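I have now spent enough evenings with two-finger grippers to have an opinion, and it is that people worry far too much about how hard a gripper squeezes and far too little about the shape of its fingertips. We compared two sets this autumn, the Fukix tips and the ones Schouten sells, on the same pair of arms with the same controller, and I came away more excited about a few millimetres of black finger than I have been about any new arm in years.

The test was clothes. I know a lot of groups still like blocks and cups, and I have nothing against a good block, but a block tells you very little about fingertips. Almost anything will pick one up. Denim with a leather belt through it is a different matter (thick seams, thin hems, a heavy bit of metal in the middle, a strap that bends only the way it wants to) and you find out within minutes where your fingers are too fat.
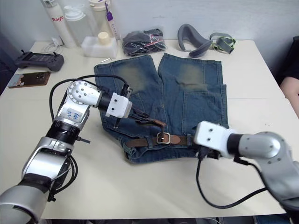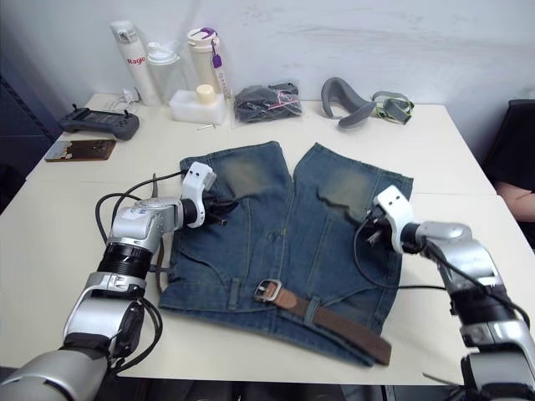

We ran 1000 attempts between the two sets, split evenly, and logged 248 clean failures, meaning the fingers closed and came away with nothing. I'd love to say one set won outright. The Schouten tips were better on belts, where a broad pad stops the leather twisting as you pull. The Fukix ones were lovely on hems - they slide under a folded edge where the broad pads just push it along the table. Swap the job and you swap the winner, and I think that is wonderful news for anyone on a small budget, as a drawer of spare fingertips costs a lot less than a second arm.

My one real complaint is with the way results get reported. At the Toltport meet-up in September I saw a talk with 624 grasps in it and a single success rate at the end. Grasps of what? By which part? A waistband and a trouser leg are different objects as far as a gripper is concerned, and I'd much sooner see a rough table broken down by seam, hem and strap than one handsome number.

The controller matters too, of course. Plundo, which we used for both sets, lets you slow the last bit of closing, and that alone rescued a good many grasps that the fingers would otherwise have knocked away. Try it before you buy anything. Then try fingertips, cheap ones, lots of them, on the most awkward thing in your wardrobe. I'm starting on braces next, the elastic sort with clips.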